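Play corner gets a proper floor at last

If you popped into the Maldonado Hall coffee morning this Saturday you'll have noticed that the far end of the room looks rather different. The old rug has gone (hooray!) and we now have soft blue foam tiles down, the sort that lock together like a big jigsaw.

I went along to see them going in and ended up on my knees for most of it. Elaine Frota had drawn a plan on the back of an envelope, and Odair Godoy ignored it completely and started from the radiator side instead, so we had one row that wouldn't meet the next and had to come up again. After that it went down quite quickly. You push the tabs in with the heel of your hand, and my tip is to take your rings off first.

The tiles came to £438 with delivery, and that was paid for out of the spring fair, which made £708 in the end — a lot more than last year, mostly thanks to the cake table and Salamatu Aidoo's plant stall. What's left goes towards new shelves for the toy cupboard, and Rosângela Caldeira is getting prices for those now. We did look at a thicker mat as well, but it was another £194 and the prams would have had to be lifted over the lip every time. Nobody fancied that.

I can report that it's lovely to sit on. I'd got so used to that rug that I'd forgotten you could be on the floor with a toddler for an hour and still stand up afterwards! The colour is a pale blue, lighter than I'd pictured from the catalogue, and it does brighten that end of the hall, which never gets much sun before lunch. Janaína Bragança thinks it will show every crumb. She's probably right, but it wipes over with a damp cloth and I'd sooner see the crumbs than wonder about them.

A few people have asked about food and drink. Cups and cans are fine on the mat as long as a grown-up is close by, but hot drinks stay at the tables, please, and the same goes for anything with beetroot in it (you know who you are). Shoes off for everyone, me included. There's a basket for them by the door, and spare socks in the drawer underneath if you've come in sandals.

A yellow can and a pink cup on the new mat

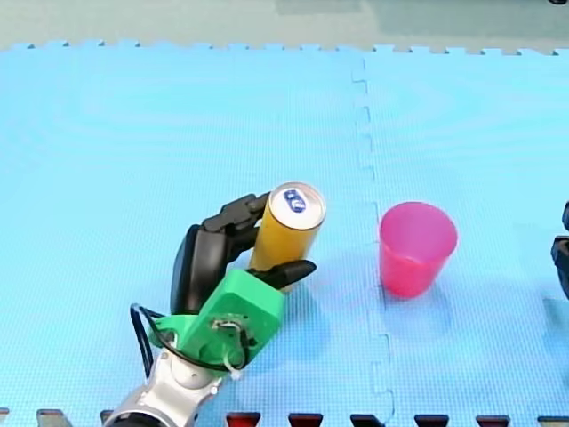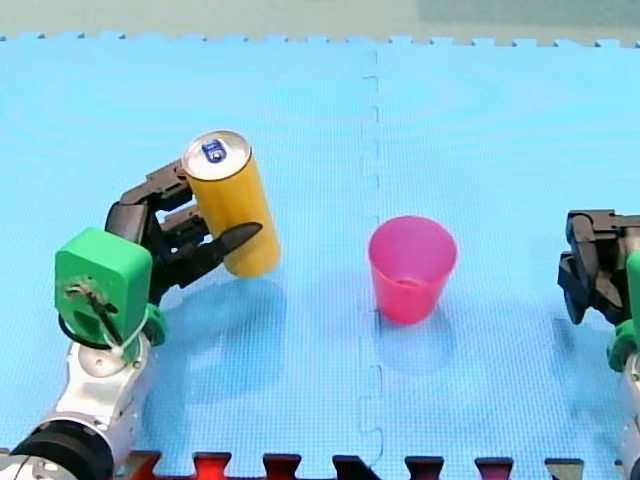
Opening times for the play corner

The corner is open whenever the coffee morning is, from half past nine until noon, and again after school until five. Sessions are 90 minutes if we're busy, so that everybody gets a turn. If you'd like to help with the weekly wipe-down, put your name on the sheet next to the tea urn. I've done mine already, and there are still plenty of gaps in December.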